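Section 4: Updating the System Software on Your Honidance Tablet

This section explains how to install a system software update on a Honidance tablet, either over a wireless network or through the Dirnska desktop program. Software version 22 replaces version 21 and applies to all models sold with a Sivakumar processor.

4.1 Before You Begin

Confirm the following before starting the update.

1. Open Settings, then System, then Storage. The tablet must have at least 900 MB of free space.
2. Connect the charger. The update will not start if the battery is below half charge.
3. Back up your photos, contacts, and documents to your Ekthorpe account or to a computer.
4. Write down your screen lock code. You will be asked for it when the tablet restarts.

Note: Tablets managed by a school or an employer may have updates turned off. Contact your administrator if the Update menu is gray.

4.2 Updating Over a Wireless Network

1. Open Settings and tap Software Update.
2. Tap Check Now. The tablet displays the version number and the size of the download.
3. Tap Download. You may continue to use the tablet during this step.
4. When the download is complete, tap Install and enter your screen lock code.

The tablet restarts twice. Between restarts the screen may remain dark for a short time – this is normal. Place the tablet on a flat surface and leave the power button alone until the lock screen returns.
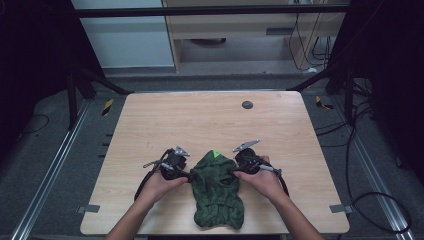

4.3 Updating From a Computer

Use this method if the wireless update stops with error code 153, or if free space on the tablet is low.

1. Install the current release of Dirnska on your computer.
2. Connect the tablet with the cable supplied in the box.
3. Unlock the tablet and tap Allow when asked to trust the computer.
4. In Dirnska, select the tablet, then click Update.
5. Wait for the message "Update complete" before removing the cable.

Caution: Disconnecting the cable during installation may erase the contents of the tablet. Do not click Restore unless you intend to return the tablet to its factory settings.

4.4 After the Update

Open Settings, then About, and confirm that version 22 is shown. Some apps will request permission again the first time they are opened. Version 21 cannot be reinstalled once the update is complete.

Last updated: June

Comments

tabletop_gran: Got error 153 twice over wireless. Went through with the cable first try.

mwk77: Does the keyboard cover need its own update? Mine stopped pairing after 22.

pinehollow: @mwk77 Remove it under Bluetooth and pair it again. Worked for me.

We use cookies to remember your language and region. By continuing to use this site, you accept our cookie policy. Accept | Manage settings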